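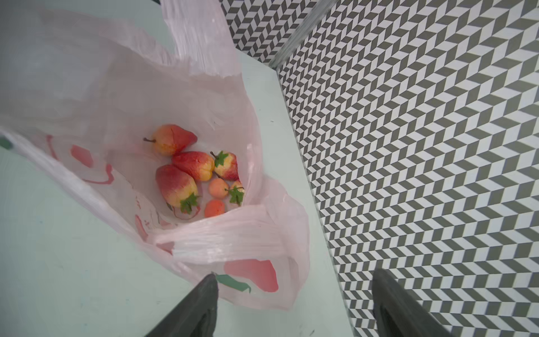

Niloufar Parsa wrote after the spring round that two weeks with the plug-in wagon had changed how she planned her grocery runs, and asked when the next one would open. Sign-up is open now.

Imhof is looking for 200 drivers in and near Clestham to test the Pivton plug-in hybrid in September. Each driver keeps the car for two weeks and uses it for ordinary trips – work, school, shopping.

You need:
A valid license, held at least three years
A parking spot with a regular outlet nearby
Time for a short online log every evening

You must drive at least 400 miles over the two weeks. Insurance is covered. Gas is not, but drivers who finish the log get a $100 fuel card.

We had 1,116 applications last time, so apply early. Households that already own a hybrid may apply too.

Send your name, zip code and current car to Radu Stanciu, Driver Trials, Imhof Clestham.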